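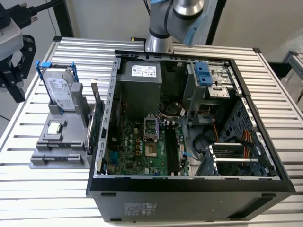
Sobre a Moreira

A Moreira dedica-se à recuperação, manutenção e reaproveitamento de computadores de secretária. Recebe equipamento retirado de serviço por empresas, escolas e autarquias, avalia o seu estado e prepara-o para uma nova utilização ou, quando tal não é viável, para o desmantelamento por componentes.

A empresa foi fundada por Madalena Teixeira e Aníbal Ramalho, que mantêm a gerência. Começou por prestar assistência a escritórios de contabilidade e dispõe hoje de uma equipa de 20 pessoas, repartida entre a oficina, a armazenagem e o atendimento a clientes institucionais. No último exercício foram tratados quase 2000 equipamentos.

O trabalho de oficina

Cada torre é registada à entrada e aberta em bancada. Os técnicos retiram o painel lateral e examinam a fonte de alimentação, a placa-mãe, as ranhuras de memória, os suportes de unidades e toda a cablagem. O socket do processador merece verificação própria, com o fixador levantado, uma vez que um contacto dobrado pode inutilizar a placa. Segue-se a limpeza do chassis e das grelhas de ventilação.

As peças aproveitáveis são etiquetadas e guardadas por modelo. Os discos seguem um circuito separado, com apagamento dos dados e emissão de certificado em nome da entidade de origem. Os equipamentos recuperados permanecem em ensaio antes da expedição e são entregues com garantia da oficina.

A coordenação técnica está a cargo de Gun-woo Na. Sekar Wijaya é responsável pelo armazém de componentes e pelo registo Flotis, sistema interno no qual fica inscrito o percurso de cada máquina, da recolha à entrega.

Formação e parcerias

A Moreira acolhe todos os anos, a partir de março, estagiários do ensino profissional. O estágio tem a duração de 30 dias úteis e decorre em grupos de 5 formandos, sob a orientação de Edith Echeverri. O programa compreende a desmontagem e montagem de torres, a identificação de avarias e o manuseamento seguro de fontes de alimentação.

A recolha fora do concelho é assegurada pela transportadora Prusow. Os materiais sem reaproveitamento são encaminhados para a Bollotton, mediante guia de acompanhamento, cuja cópia é facultada ao cliente.

Os pedidos de recolha e de orçamento devem ser dirigidos aos serviços administrativos, com indicação do número de equipamentos e do local onde se encontram.

Página atualizada em 02/12/2024.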